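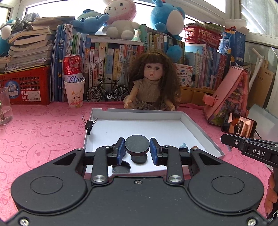 Workshop notebook, December 2021
Desk clear-out, second attempt

The Cirkulon shelf is meant to take everything off this desk, and it has room for a pencil. So the small stuff goes in the cardboard box with the white inside, and the shelf can wait until it grows up.

Rules, as agreed with myself: round black caps in the box, anything edible out, the doll stays where she is. She has the best seat on the desk and does the least work on it, so I see no reason to upset the arrangement. The Budweiser can in the cat cup also stays, as sculpture.

Books untouched. I priced a bookcase from Ririx in June. It was 400, flat, without the screws.

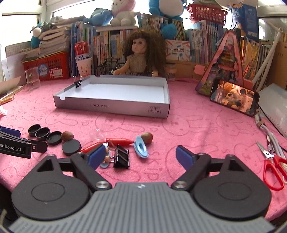
Sorting by size was the plan, and it lasted 17 minutes. Small things don't have a size, they have a mood. The caps went into a line on the rabbit cloth with a brown walnut-like thing in among them, and I have left it at that for now, under "round." The red pen-like objects get their own category as soon as I find out whether they write.

Binder clips: keep one on the box wall for labels. Bondico labels don't stick to cardboard, or to much else.

To do: lid for the box, new labels, move the crate of papers, ask Kazlauskienė for a price on a deeper shelf.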